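Cable and charger drop-off: what we took in, and what happens to it

The drop-off box for old cables and chargers came out of the lobby at the end of July, and the shelf behind the front desk is clear again. Ulises Henao did the sorting this year, as he did last year, and gave us the totals in time for this issue.

The count was 2,696 items, which includes everything with a plug or a connector on it. A charger with its cable attached was counted as one item. A charger and a separate cable in the same bag were counted as two. Last year we did it by weight, so the two years can't be compared directly, but the box had to be emptied more often this time.

Most of it was phone cable. After that came laptop power supplies, printer cables, and the flat gray ribbon kind that used to go inside desktop computers. We also had 93 sets of earphones, which we had not asked for. They have gone in with the cables.

Where it all went

Anything that worked and was of a type still in common use was set aside for the lending drawer at the Plikano Street branch. You can borrow from the drawer without a card. Write your name and the type of cable in the notebook, and cross it out when you bring it back. The loan period is 2 weeks.

The rest went to Situmach, the scrap metal yard past the rail crossing. They pay by the pound for copper wire with the jacket still on. The money goes to the repair table, mainly for solder, fuses and replacement plugs. Situmach asked us to keep the power supplies apart from the loose cable next year, so there will be two boxes. Please read the labels before dropping things in.

We can't take batteries in either box. Power banks count as batteries, and so does anything with a battery sealed inside it, like wireless earbuds and electric toothbrushes. Lendora Hardware has a battery bin just inside its side door and will take all of these during store hours. Put tape over the ends of loose batteries first.

Checking a cable at home

Ulises gets asked the same thing at the repair table every month: how do I know if it's the cable or the charger? He wrote out the way he does it.

Start with the outlet. Plug a lamp into it. A good many dead chargers that come to the table are fine, and the outlet at home is run by a wall switch that somebody turned off.

Next, look at both ends of the cable. The first inch or so behind each plug takes most of the bending, so that is where the jacket splits. If you can see bare wire or a brown mark, stop there and don't plug it in again. Tape is not a repair for a cable that carries house current.

If the cable looks sound, swap one thing at a time. Use the same charger with a different cable, then the same cable with a different charger. If you change both at once and the phone starts charging, you still don't know which one was bad.

Last, look into the port on the phone or tablet itself. Pocket lint packs down hard in there and keeps the plug from going all the way in. Switch the device off and clear the lint with a wooden toothpick. Don't use a pin or a paper clip. 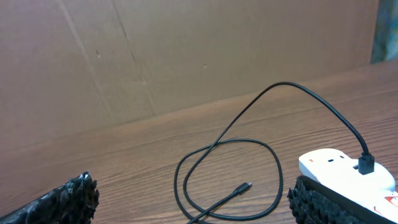

Storing cables

Loose loops are better than tight ones. Wrapping a cable hard around its charger puts a sharp bend in the same spot every time. Coil it in a loop as wide as your hand and hold it with a strip of cloth or a bread bag tie. Rubber bands dry out and stick to the jacket.

Label them. A bit of masking tape near the plug with the name of the device on it is enough. More than 20 of the people who filled in the slip at the box said they were giving cables away because they no longer knew what they belonged to, and a few of those cables were for things they still owned. If you think you gave us one of these by mistake, ask at the desk. The lending drawer cables are listed in the front of the notebook.

Repair table this fall

The table will be back in the Pacheco Room, by the window, with room for one person and one item at a time. Sign up at the desk or by phone. Leave your item with its power cord and a note saying what it does wrong. "Broken" is hard to work from. "Hums but won't turn" or "shuts off when I move the cord" saves a lot of time.

We can look at lamps, radios, fans, toasters, sewing machines and small chargers. We can't look at microwaves, televisions or anything that runs on gas. If a part has to be ordered we'll call you with the price before we order it.

We are short of lamp sockets and inline switches. If you have any in a drawer, new or used, leave them at the desk marked for Ulises.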